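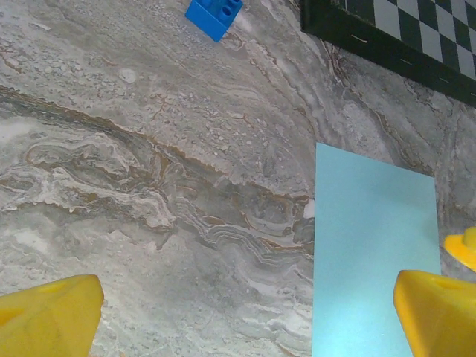
Gray marble with rust-brown veining. The blue paper is lying flat on it.

Marble table top, seller says sealed. Should I buy it?

5 min read
18 replies · 7 shares

cirovholm_kitchen wrote:
I'm looking at a secondhand dining table with a marble top. It's gray with darker bands and some rust-colored veins. The seller wants 2712 with delivery included and says it was sealed in February. We eat at our table every night, we have two kids, and there is a lot of lemon and tomato sauce in this house. Everything I read says marble is a bad idea for a family. Everyone I know who owns it says it's fine. I'd like to hear from people who have lived with it for more than a year.

Pete_R wrote:
Don't do it. We had a honed white marble island for three years. Sealer slows down stains. It does nothing for etching. Acid reacts with the stone itself and leaves a dull spot, and no product you wipe on will stop that. Our first mark came from a cut lime left out during dinner. By the end of the first year I had stopped trying to keep track of them.

sawatzky_j wrote:
Pete is right about etching but I disagree with "don't do it." I've had a gray marble table for 7 years. It has etch marks all over. You see them when the sun is low and the rest of the day you don't. Gray with a lot of movement hides them far better than plain white does. If you want a surface that looks the same in ten years, buy quartz. If you can live with wear, marble is a good table.
Jocelyn Sawatzky

Pete_R wrote:
"Hides them" depends on the finish. On a polished top every etch shows as a matte ring. Is this one polished or honed?

cirovholm_kitchen wrote:
The listing only says "natural finish." I asked and the seller didn't know. How do I tell?

marianna_a wrote:
Crouch down and look across it toward a window. If you can make out the window frame reflected in the stone, it's polished. If you get a soft blur of light, it's honed. Do this in person, because listing photos are useless for it.

Also ask about the rust color. Brown veining can be natural iron in the stone and that's normal. But iron can also show up later if the stone stays wet, for example under a plant pot. Natural veins run through the slab, so look at the edge or underneath and see if the color carries on. If it's only on the face, somebody left something metal on it.

Tomasz44 wrote:
I would worry more about the weight. Ask how thick the top is and whether it comes off the base. My brother-in-law moved a marble table in one piece and it cracked along a vein on the front steps. It should be carried on edge like a sheet of glass, never flat.

sawatzky_j wrote:
Agree with Tomasz. Carry it on edge, use enough people, and put blankets in the truck.

For the sealer, do a water test. Put a spoonful of water on the stone and leave it for 30 minutes. If the spot is darker after you wipe it, the seal is gone or was never done. Resealing is an evening's work. I use the Gullita one from the hardware store and it has been fine.

Pete_R wrote:
I used Gullita and had haze I had to buff out. I'd go with a stone supplier's brand.

sawatzky_j wrote:
Haze means it dried on the surface. You have to wipe off the extra before it sets. It says so on the can.

Pete_R wrote:
I read the can. Mine hazed anyway.

marianna_a wrote:
You can both be right. Dense stone takes in very little and the leftover dries on top. Use less and wipe sooner.

On the price, 2712 seems high to me for secondhand. The tables at Lévesque were close to that new the last time I was there, though those had smaller tops. Offer less and see what they say.

Narska_Dave wrote:
My two cents as a parent. We have marble and the kids do homework on it, paint on it, everything. Markers came off with plain dish soap. Grape juice did not. We put a wipeable cloth down for meals and take it off afterward. It takes maybe a minute and now they do it themselves. What I dislike is that it's cold on your arms in winter, and anything you drop on it breaks.

Tomasz44 wrote:
Same here with the dropping. Seven glasses in one year at our house.

Pete_R wrote:
If you need a cloth on it for every meal I don't see the point of paying for marble.

Narska_Dave wrote:
We look at it the other 22 hours.

cirovholm_kitchen wrote:
Thanks, all. Went to see it today, Sunday, July 19, 2020. It's honed. The veins carry through to the edge. I did the water test and it came up a little dark in one corner and clean in the middle, so it will need sealing again whatever the seller says. There are two etch rings near one end that I only found by crouching. The top lifts off the base. I offered less and they're thinking it over.

sawatzky_j wrote:
That sounds like a good one. Don't let anyone clean it with vinegar before you pick it up. People do that to be helpful.

Pete_R wrote:
I'd still pass, but at least it's honed. Small etches on honed stone can be worked out with a marble polishing powder made for that finish. Try it on the underside first.

cirovholm_kitchen wrote:
Will do. I'll post when I hear back about the price.

Comments (3)

Lena M.
The window trick worked. I've owned my counter for four years and thought it was polished. It's honed.

gradyp
Does the water test work on travertine too? Mine has filled holes and I'm not sure where to put the water.

Marianna Adamczyk
@gradyp Yes, just keep to a solid part away from the fill. The fill takes in water differently and will throw you off.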